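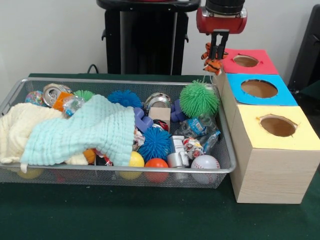 Dalia Vaher reckons I've lost the plot about second-hand shops, and that if the op shop in Bastport wants to put a price on every single teaspoon I should pay up and be grateful. Fair enough, she's entitled. But I miss the mystery tub! You used to hand over 2 dollars, stick your arm in and rummage, and half the fun was coming home with something you'd never have looked for.

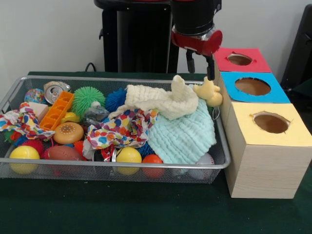 Pricing everything kills browsing, I'm convinced of it. The shop on Postmont Road went over to barcodes in July and now it's all sorted by category, colour and (I kid you not) mood. I want a jumble - a yellow rubber duck up on the rim of a wire basket, balls and cloths all in together, and me up to the elbow. 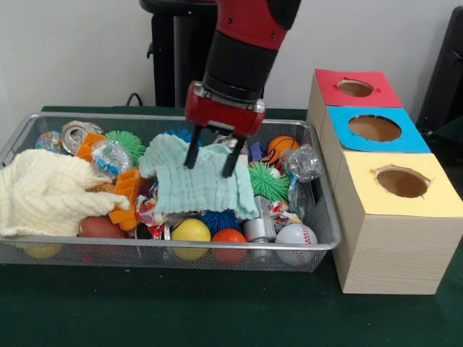 Muslin and toys, all in together.

Dalia says sorting helps people who are short on time, and I'll give her that, my sister does the whole school uniform run there before 9. So keep the uniforms on racks. Just leave one tub by the door for the rest of us, and don't you dare label it.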